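Dollard Building, second floor offices. Walk-through checklist, November
Inspector: Sewwandi Munasinghe. With: Dirk Dekker (building side).
Marks: OK / FIX / N/A

**Exits and stairs**

- [x] Exit signs lit, both stairwells. OK
- [x] Stair doors close and latch. OK
- [ ] North stair handrail tight. FIX. Lower bracket moves by hand. The rail dates from 1987 and the wall plug has worn out.
- [x] Corridor clear to full width. OK

**Fire equipment**

- [x] Extinguishers hung, pins in place, gauges in green. OK
- [ ] Tags current. FIX. Unit 536 by the copy room has no tag. Dirk will ask Grinis for a replacement.
- [x] Pull stations not blocked. OK

Rooms were checked with people at work. Staff were asked to carry on as normal, and Kamrul Weerakoon was told in advance which rooms would be entered.
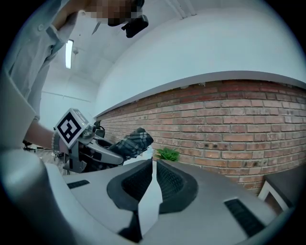

*Second floor, person in light blue button-up shirt.*

**Electrical**

- [x] Panel door shut, 36 inches clear in front. OK
- [ ] No power strips plugged into other power strips. FIX. Found under the desk nearest the window in room 14. Same comment last time.
- [x] Outlet covers whole. OK
- [ ] Emergency lights hold for 60 seconds on test button. FIX. South hall unit went dim early. Battery to be replaced, then retest.

**Kitchen**

- [x] Outlet by sink trips and resets. OK
- [x] Microwave cord undamaged. OK
- [ ] First aid kit stocked. FIX. Short on gauze and burn gel. Afroza Kumarasinghe orders these.
- N/A Gas shutoff. No gas on this floor.

Handrail first, please. Use the other stair until the bracket is done. Send repair slips to Arsalan Kazmi with the room number on them.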